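shirima-bottles
README, data card and purchasing notes

Maintained by Nanami Chiba. Budget questions go to Sowmya Pillai, who will ask whether you have read this file.
Last revised February 9, 2025.

What this is

Recordings of a two-armed tabletop station clearing plastic bottles, plus the planning sheet for building another one like it. The data and the shopping list used to be separate files. They disagreed so often that we merged them.

The release has 99 episodes. Each has the fixed camera, the wrist cameras, joint positions and a one-line text instruction. Episodes where an operator sneezed, swore or dropped the controller are kept and flagged "operator" in the notes column.

Where the money goes

Everyone starts with the arms, and so did we. The Wover quote for a pair looked so reasonable that we drew up the whole budget around it and left a line at the bottom called "misc." Misc. ended up with brackets, power supplies, longer cables, a hub, spare gripper fingers, more brackets, and shipping on each of those separately. Please give misc. roughly 2,000 dollars and a less modest name.

Rail and posts: Cillik, cut to length. Order the corner brackets with the rail. The cut lengths take longer to arrive than the arms do, so you can enjoy owning robots with nothing to bolt them to.

Wrist cameras: Anex, one per arm, and one in a drawer. The camera is cheap and the cable is the part that dies. Buy it long enough to clear the elbow at full reach with slack to spare.

Walls and table covering: printed sheets, home goods store, the cheapest line in the budget and the only one approved the same day. We wanted busy backgrounds. The store had strawberries. Plan on replacing the table sheet when it starts to wrinkle, and log the date when you do.

Bottles: free, in theory. See below.
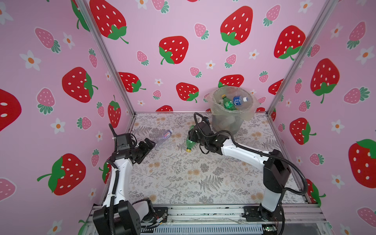
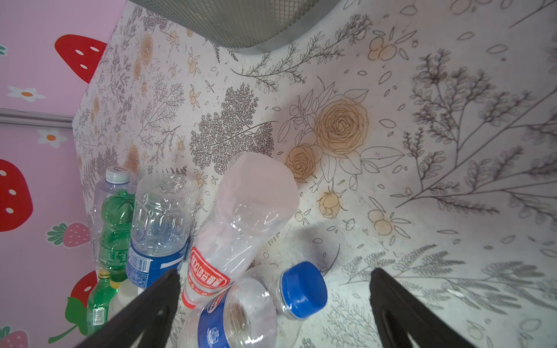

Bottles belong in the plan even if they cost nothing. You want clear ones and green ones, several cap colors, labels in whatever languages your recycling speaks, and a fair share that have been crushed. Ask people to rinse them. Ask again. Set aside shelf space, which is charged to our group by the square foot and is therefore a real line item. Liners for the bin go under consumables.

Spares

Lead times decide this list more than failure rates do. For one station we now keep:

- 6 gripper fingers
- 2 wrist camera cables
- one power supply, labeled, because the last one went home with somebody's monitor
- a bag of rail nuts, to be treated as currency

We do not stock a spare arm. Sowmya has the arithmetic if you would like to be talked out of it.

Timing

If you want a second station running in April, the rail order has to go out first and the arms can wait. Leave a full week for calibration. The draft schedule says one afternoon, and it was written by someone optimistic (me).

Known limits of the data

One tabletop, one style of wallpaper, one category of trash. Clear plastic is hard on the cameras, and label glare shows up in places. We have not filtered for it. Instructions are in English and were typed by people in a hurry, so "bottel" is a valid token. Nothing here will tell you how the arms behave with glass, cans or anything with liquid in it, and please don't find out on our rail.

Use

Research and teaching are fine. If you copy the purchasing sheet, fix the tax column first.

Comments (4)

marlow_t
What length did you settle on for the wrist cables? Our vendor only lists "standard."

nchiba
Longest they had. Standard reaches the elbow and stops there.

pepperjack
We put 500 in misc. It was gone before the arms were unboxed.

spillai
Tax column is fixed as of this morning. Please stop emailing me about it.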